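# Workshop Tips: Trying Out and Comparing Grippers at the Bench

Prepared by the Tanner Workshop Service for member shops. Questions and corrections may be sent to Florian Schnyder at the Drinville shop. This page replaces the July version, in which the settings for the pad test were printed in the wrong column.

## Before the first pick

Most disappointing comparisons are decided before either gripper has closed on anything. Two devices are tried on different days, by different people, with different parts, and the results are then set side by side as though they belonged together. The shop should agree on the parts, the bins, the starting positions and the number of attempts, and should write them down on the test card before the arm is powered.

Use the same parts for every device under test. Plain blocks are a sound first choice. They have flat faces, they lie at awkward angles without rolling, and they can be replaced at little cost. Painted blocks should be inspected between rounds, as paint that wears through at the corners changes the grip. A block that has become noticeably smoother than the others should be retired and its replacement noted on the card.

Parts taken from production may be added later. They should not be used first, since a fault in the part is easily mistaken for a fault in the gripper.

## Bins and how to hold them

Metal bins are preferred for repeated work. A plastic bin flexes when a finger presses against its wall, and the flexing can free a part that would otherwise have jammed. The result looks better than it should.

Fix the bins to the bench. A bin that creeps a little with every contact will spoil the later attempts while leaving the early ones untouched, and the device tested second will appear weaker. Bar clamps at the junction of two bins will hold both. Check the following after every round:

- the clamp jaws are still square to the bin wall
- the clamp handles are clear of the path of the arm
- the bench top has not dented under the load
- no cable has worked its way beneath a bin

Painter's tape on the bench is useful for marking bin corners. Replace it when it lifts. Tape of the same color should not be used for any other purpose on that bench.

Scratches inside the bin are of no concern to the gripper, but they can trouble a camera that relies on contrast. If a vision system is part of the comparison, do not swap a worn bin for a new one halfway through.

## Cables and hoses

Cable routing accounts for more lost hours than any other item on this page. The bundle must be long enough to let the wrist turn through its full range and short enough to stay out of the bin. Before testing, move the arm by hand control to the four corners of the bin, at the lowest height it will use, and watch the bundle at each corner.

A loop at the last joint is acceptable if it keeps the same shape each time the arm returns. A loop that swings should be tied closer. Hook-and-loop straps are better than plastic ties during a comparison, as the bundle will be opened each time a gripper is changed. Do not pull any strap so tight that it flattens an air hose. 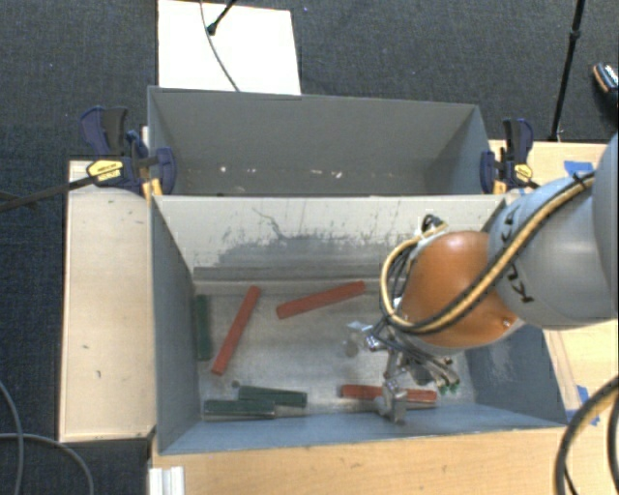
How many attempts are needed before two grippers can be fairly compared?

Thirty attempts per gripper are enough to show a large difference, and 90 are advised when the first results are close. Both grippers must have the same number, and any attempt stopped for a reason unrelated to the gripper should be repeated in full.

## Setting out the parts

Parts should be dropped into the bin for some rounds and placed by hand for others. The two methods answer different questions. Dropped parts show how the device copes with ordinary disorder. Placed parts allow one difficult position to be repeated until the cause of a failure is understood.

For placed rounds, the following positions have given the most useful results in the Drinville shop:

1. Flat on the floor of the bin, well away from every wall.
2. Flush against a side wall, with the long face touching.
3. Parallel to the front wall, with a narrow gap.
4. Two parts side by side, nearly touching.
5. One end in a corner.
6. One part lying across another.

Position 2 deserves particular patience. A two-finger gripper needs space on both sides of the part, and a part flush against the wall offers space on one side only. Some devices can drag the part inward before closing. Where this is permitted, it must be permitted for every device, and the extra time must be counted.

## Comparing fingers and pads

It is common to change the whole gripper when a change of finger would have been enough. Try the fingers first. Narrow fingers reach between neighboring parts but hold poorly if the part is long and is taken away from its middle. Wide fingers hold well and disturb everything nearby.

Pads should be cleaned with a dry cloth between rounds. Solvents may be used only if the pad maker allows them, and the pad must then be left until fully dry. Record the pad material and the date it was fitted. A fresh pad compared with a tired one tells the shop about pads and little else.

The Sukov pad set and the Under pad set are both held in the Tanner loan cupboard - please return them in their own boxes. They are of different thickness, so the closing width must be set again after each exchange. Failure to do so was the cause of 2 of the 6 complaints received about the loan sets.

## Suction cups

Where a suction cup is to be compared with fingers, use a part with at least one flat, sealed face larger than the cup. Check the cup lip for nicks with a fingertip. Measure the vacuum at the cup and not at the pump, as a long hose may conceal a leak. Dust is the usual reason that a cup performs well in the morning and poorly by mid-afternoon.

Keep suction results on a separate card. Averaging them with finger results produces a figure of no use to anyone.

## Cameras

Mount the camera on something that does not share the bench. A stand on the floor is usually steady enough, provided that people are kept from brushing against it. Mark the positions of its feet.

Lighting should be fixed for the duration of the comparison. Close the blinds if the bench stands near a window. Shiny bin walls reflect lamps, and the reflection moves when the lamp moves, which the software may take for a part. Turning the lamp toward the ceiling will often cure this without further expense.

Choose part colors that differ clearly from the bin. If more than one color is used, keep the same mix in every round and note whether one color is missed more often.

## Controllers

When two controllers are compared, the arm, gripper, bin and parts must all stay the same. Set the same top speed and the same approach height on both. Default settings differ a good deal between makers, and a controller that seems quick may simply have been delivered with a higher limit.

Save the settings before any change is made, with a file name that includes the name of the shop and the number of the test card. Restore them when the work is finished. A member shop that borrows an arm from Tanner is asked to return it with the settings it arrived with.

## What to write down

The test card has room for the items below. Please complete all of them, including those that seem obvious at the time.

| Item | How to record it |
|---|---|
| Gripper and finger type | Full part number |
| Pad material | Name and date fitted |
| Part set | Number on the lid of the box |
| Attempts | Total, with any repeats listed |
| Picked and released cleanly | Count |
| Picked, then dropped | Count |
| Not picked | Count, with position |
| Bin or clamp moved | Yes or no, with round |
| Air pressure | At start and at end |

A part that is lifted and then dropped should never be entered as a success, however far it traveled. It should not be entered as a missed pick either. The two faults have different causes, and shops that combine them tend to buy stronger grippers when they need better aim.

## Care of the bench and the people near it

Agree on who holds the stop button. That person does nothing else during the round. Hands stay out of the bins until the arm has been stopped and the person with the button has said so aloud. Loose sleeves, lanyards and long necklaces are not permitted at the bench.

Sweep the bin floor between rounds. Chips of paint and small fittings collect there, and a part resting on a chip sits at a slightly different angle from the one intended. Inspect the fingertips at the same time for burrs.

At the end of the day, park the arm clear of the bins, release the air, and leave the clamps in place if the comparison will continue. Cards are collected from the Drinville shop every Friday. Cards received without a part set number will be sent back to the shop for completion.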